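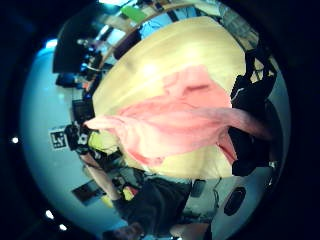
A table with a pink cloth and a black bag.

About Gravadbridge Media

Gravadbridge Media is an independent publisher of regional newspapers and trade periodicals. The company took its present form on 23 June 2020, when the Estano group sold its print titles to a partnership led by Teodor Halvorsen, who remains chair of the board.

The company publishes 9 titles and employs 322 people in editorial, advertising, printing and distribution. Its oldest paper, the Cherkaoui Courier, appears every weekday. Bumusel, a quarterly review of books and public affairs, joined the group two years after the sale and keeps its own editor and its own offices.

Ownership

Shares are held by the founding partners and by 440 current and former employees through a staff trust. No shareholder may hold a controlling interest. Any proposal to sell a title must be put to the trust before the board votes on it.

Editorial independence

Editors are appointed by the board and may be removed only by a two-thirds vote. Owners and advertisers do not see articles before publication — this rule is written into every editor's contract.

Leadership

Teodor Halvorsen, Chair
Khadija Erraji, Chief Executive
Siham Lamrani, Editorial Director

The annual ownership statement is published each May and is available from the company secretary on request.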